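## 4. Wenn der Greifer beim RAM-Ziehen klemmt

Ist mir mit der Wido-Zelle im Februar gleich zweimal passiert: Fehler 109, Arm bleibt über dem Board stehen, nichts geht mehr. Bitte nicht einfach quittieren und weiterfahren - genau so habe ich mir einen Speicherslot abgerissen!

**Achtung:** Erst Not-Halt drücken, dann in den Arbeitsraum greifen. Bei offenem Gehäuse sowieso Netzstecker des Rechners raus.

1. Not-Halt drücken und warten, bis die Anzeige im Utasar-Panel auf »Gesperrt« springt.
2. Von der Seite reinschauen, wo die Finger genau stehen. Bei mir liegt der Tower dabei flach auf dem Aluminiumtisch, die Ablage für Laufwerk, Prozessor und RAM links daneben. Die schwarzen Finger zeigen nach unten Richtung Speicherslots und Kühlkörper, viel Platz ist da wirklich nicht. 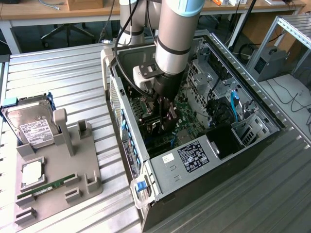
3. Hängt ein Riegel zwischen den Fingern, den Greifer von Hand über die Notentriegelung öffnen. Nicht am Arm ziehen!
4. Not-Halt lösen, Handbetrieb wählen und mit höchstens 25 mm/s senkrecht hochfahren.
5. Greifkraft prüfen (Menü 47). Bei mir stand sie nach dem Update wieder auf Werkseinstellung, also viel zu hoch.

*Hinweis:* Kommt die 109 danach sofort wieder, ist meistens die Slotposition verrutscht - dann weiter mit dem Neueinlernen in Abschnitt 5.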